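Students in Nendton teach a humanoid robot to tidy a room

The robotics class at Statton College in Nendton has started the practical part of its year project. The students are preparing a humanoid robot for simple housework, and the first task on their list is one which most people do without thinking: to pick up litter and put it in the trash.

The project has the name Pernness, after the street where the college has its workshop. It began in May with 6 students and is now a regular part of the second-year program. The class works in a small practice room with a desk, a bedside cabinet and a washing machine.

For the tidying task, the students put light things in places where people at home often leave them. Plastic packaging is among the more difficult ones. It changes its shape when the fingers close, and it can slide away from a smooth surface.

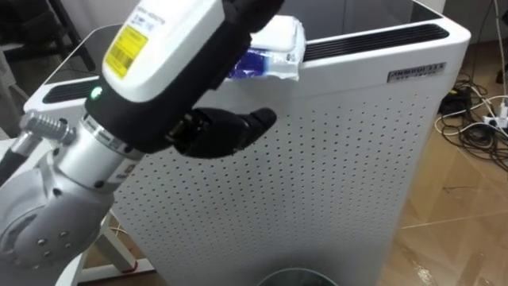
The robot hand and a plastic wrapper at the top edge of the air purifier.

Up to now the class has recorded 296 attempts at the tidying task. In 222 of them the item arrived in the trash bin, and in 74 it did not. The students write down every failed attempt with a short note about the reason. According to the class report, the most frequent reason is that the hand opens too early, when the item is still over the rim of the bin. The second is that a thin bag stays on the fingers after they have opened.

The report also says that the distance between the bin and the furniture makes a big difference. When the bin stands close to a tall object, the arm must come from a steeper angle, and the students had to plan a separate movement for this case.
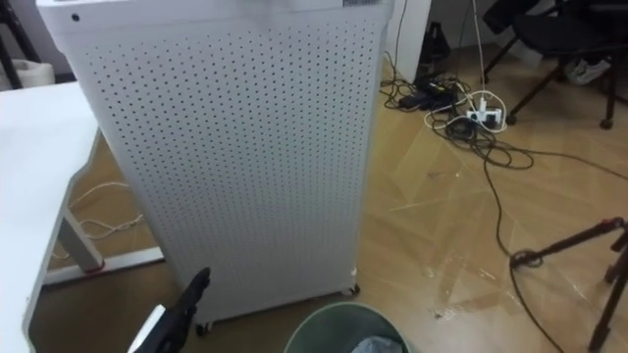 Blöndal would like the class to spend more time on the failed attempts before it adds new tasks, and said at the last open evening that a robot which drops every fourth wrapper is still making work for somebody. The better results should come from slower movements near the bin, in the same opinion, even if one attempt then takes longer.

The class has accepted a part of this advice. The movement over the bin is now slower, and the hand waits for a moment before it opens. The students did not want to stop the work on new tasks completely – the school year is short, and each group must present its own piece of work at the end.

One group is therefore busy with the furniture. Its members want the robot to collect items from a cabinet top and from a desk, which have different heights. For the software this means two different positions of the body, and the robot must also keep enough distance from the legs of the desk.
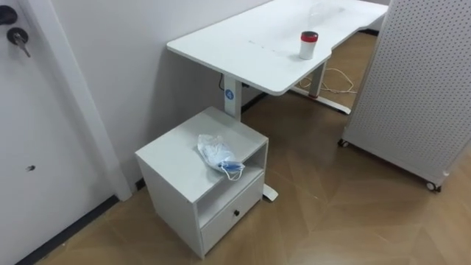 The corner with the desk and the bedside cabinet, where a bag of face masks lies on top.

Another group works with the bin itself. The aim is that the robot can take a wastebasket by the rim, carry it to another place and put it down again without turning it over. The students practice first with an empty basket, and later they will add some paper to it. The weight is small, but the basket can swing while the robot walks, and this has an influence on its balance. 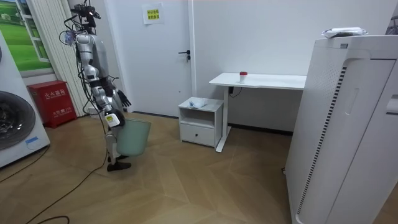
The humanoid robot with a wastebasket in its right hand.

The groups will show their results to families and to the other classes at the end of the school year. Visitors will be able to choose an item from a box and give it to the students for an attempt. The class also plans to publish its notes on the college website, together with the list of failed attempts, so that other schools can use them.

Students of the first year who would like to join the project can sign up at the Statton College office. Experience in programming is helpful, but it is not required.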